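Liltholm Allotment and Garden Society
Minutes of the February general meeting
Held in the upstairs room at the Trirnier Street library, 7:00 p.m.

The meeting opened a few minutes late while more chairs were carried up, which was a very nice problem to have on such a cold night. The chair welcomed everyone, with a special hello to the new plot holders from the Owen Road side, and thanked whoever brought the lemon cake. Apologies were noted from those down with the cold that has been going around.

Minutes of the last meeting
Approved with one correction: the compost bays are to be rebuilt along the east fence, and the earlier minutes had said west.

Water
The long conversation about the standpipe by the lower gate continued. It froze again in January and the fitting split, so the lower plots have been carrying water down from the top tap, and several members spoke with real feeling about their backs. Two quotes have come in. The cheaper, from Jonari Plumbing, is $1,399 and covers a new frost-proof tap and burying the last stretch of pipe deeper than it is now. The other was more than $2,000 and did not include filling the trench back in. After a good deal of back and forth about whether we could dig the trench ourselves (we could, but the last one wandered badly and had to be done again), it was moved and seconded that we accept the Jonari quote. Carried, with one member abstaining on the grounds that a well would be better in the long run.

Seed order
The bulk seed order goes in at the end of the month. Lists are on the clipboard in the shed, and please write clearly — last year a 7 was read as a 1 and one household ended up with very few leeks. There was a warm discussion of the yellow pole beans, which did beautifully for everybody on the sunny side and sulked for the rest of us. It was agreed to order them again along with a bush variety for the shadier plots. Seed potatoes will be handed out from the shed as before, and egg cartons for sprouting them are welcome at any time.

Waiting list
There are three vacant plots, all of them toward the brambles. Letters have gone to the next households on the list. It was suggested that a very overgrown plot could be offered as two halves, so that a newcomer is not frightened off in the first summer. Most people liked this idea and it will come back in March with proper wording.

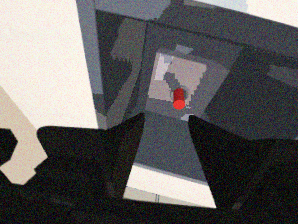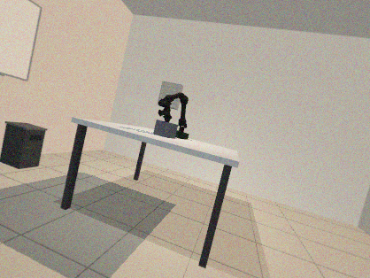
Spring open day
The open day will be in May as usual, with the plant sale starting at 10 a.m. and tea from 11. We would love more tomato seedlings this time, as they were all gone before the tea was even poured. Please label every pot with the variety, and if you have lost track then "tomato, probably red" is perfectly all right. The folding tables are being borrowed from the library again and need to be wiped down before they go back.

Any other business
A green-handled fork has been left by the water butts and would like to go home. The gate code changes at the end of the month and will be sent around by letter. A request was made to keep bonfires until after dusk, out of kindness to the neighbors with washing on the line, and this was agreed without a vote.

The meeting closed at 8:40 p.m. The next one is in March, same room, and it is the upper plots' turn to bring the cake.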